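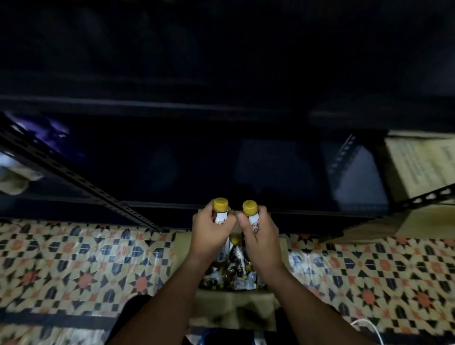

Anumo cell: getting the shelves ready again

The Anumo cell in Demham was stopped for its yearly service in March, and we used the pause to do again the part that always takes the longest time, the shelves. The arm itself needed only new grease in two joints and a new hose for the suction cup. The shelves needed almost two days.

Many readers in Dandton have asked why we still load by hand. The machine picks well from a row, but it cannot yet make a row out of a full carton. Small bottles such as the ones with the yellow caps do not all stand straight in their box, and a person takes one in each hand and sees at once which way is up. So the loading stays with us, and the picking stays with Anumo.

The distance between bottles is important. After the service we set it to 28 mm for the small bottles and 65 mm for the tall ones, measured from side to side at the foot. With less space the fingers of the gripper touch the neighbor and the cell stops with a fault. Please do not correct this by lowering the grip force, as was tried last year. Move the bottle.

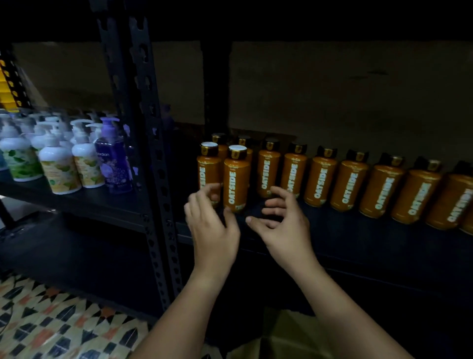
Text and checks: the Anumo cell group, Demham

In the bay of the orange OATSIDE bottles we want one row for the picking test. Where there are two rows, the camera of the cell sometimes takes the cap at the back for the cap in front, and the arm goes too deep. The pump bottles in the next bay are a different problem. Their heads turn easily, and the machine must find the head before it decides how to hold the bottle. For now they are in the shelf map as "do not pick."

When a shelf is loaded, the order of work is the following. Close the gate. Start the slow scan from the Palma panel and wait for the green line. Compare the map on the screen with the real shelf, also at the upright posts, where the slots can give false points. Then run 27 picks at half speed before you go to full speed.

Since the restart the cell has made over 200 picks with two stops, both at the same post. We have put matte tape on the side that the camera sees, and the next service note will report if it stays on.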